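Purport residential driving project: minutes of the software meeting

Date: December 16, 2020
Held online, with the perception, planning and tooling groups present

The meeting opened a little later than planned, with thanks all round to those who had stayed up with the overnight replay. The notes from last time were agreed with one correction: the map loader is looked after by tooling, and perception only borrows it.

1. Perception

The group has finished its first full pass through the residential set, 2,147 frames in all, and everyone was very pleased to hear it. The new road-edge model copes well with a plain kerb. It is less happy where a kerb opens out into a paved driveway, and there it tends to carry the drivable area straight on up the drive. There was a long and rather enjoyable talk over whether this counts as a mistake, as a car certainly can drive there, and it was settled that we should have two labels: road, and paved but private. The labelling guide will be changed to suit, and 300 frames will be gone over again by hand before anything is retrained.

The windscreen reflections also came up. Dashboard shapes low in the view are still now and then taken for something lying in the road. The fixed mask deals with the black borders nicely, but it was never meant for reflections, and the feeling was that making it bigger would cost us too much of the near road. 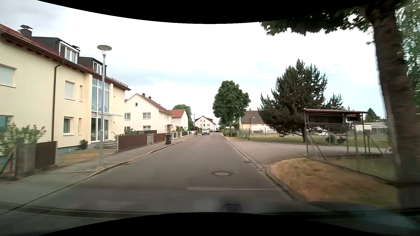
Does the planner need to know which of the two labels it is looking at?
It does, though only when choosing a path; for an emergency stop or swerve both are treated as open ground, and the choice is left to the cost settings.

That answer will go into the interface notes word for word, as it has been asked at more than one meeting now and deserves a proper home.

2. Planning

Dakmont, our street-level planner, has been moved over to the new cost map and runs quite happily on it. On roads with no centre line it used to hug the right-hand kerb, and would then swing out rather late for anything parked there. The group has now given it a soft preferred line, worked out from the free width between parked vehicles on both sides, and in replay the steering is a good deal calmer. The price is that it slows down more than some of us would like. After some kindly back and forth it was agreed to leave the speed alone until the occlusion work is in, and to look at it again in March.

On occlusion, the planner currently treats the space hidden by a parked vehicle as empty unless the tracker has seen something go in there. Planning would like each hidden pocket to have a small chance of holding a pedestrian, growing with the height and length of whatever is doing the hiding.

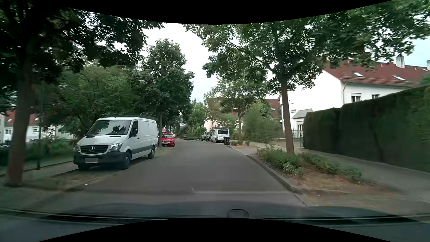
The difficulty is that the tracker gives out one box size for all vans, so a tall panel van and a low car-based one hide just the same amount as far as Dakmont can tell. Perception offered to pass the raw height estimate through with its uncertainty, and planning accepted very gladly. It was also asked that wheelie bins stop being reported as "unknown static", as the planner leaves them the same wide berth it would give a person standing still.

3. Tooling

Rind, the replay viewer, can now show planner costs on top of the camera view, and can step both back and forth without losing its place (a round of applause was recorded, and is recorded again here). Loading is still slow. Almost all of the wait is spent unpacking images that the viewer then shrinks, so smaller copies will be made when a log first comes in.

Mumix, which lines up the camera and control logs, drops the first few control messages if the recording starts while the car is moving. A fix is written but wants a second pair of eyes before it is merged.

4. Actions

Perception: add the new label, redo the agreed frames, pass through vehicle height, give bins their own class.
Planning: write up the hidden-pocket idea in 2 pages or fewer, and send it round before the break.
Tooling: smaller image copies in Rind; review and merge the Mumix fix.
All: please put replay requests in the shared queue, however small they may seem.

5. Any other business

A request was made for a quieter alert sound in the replay room, and this was warmly supported. The next meeting will be set by message once the leave calendar is filled in.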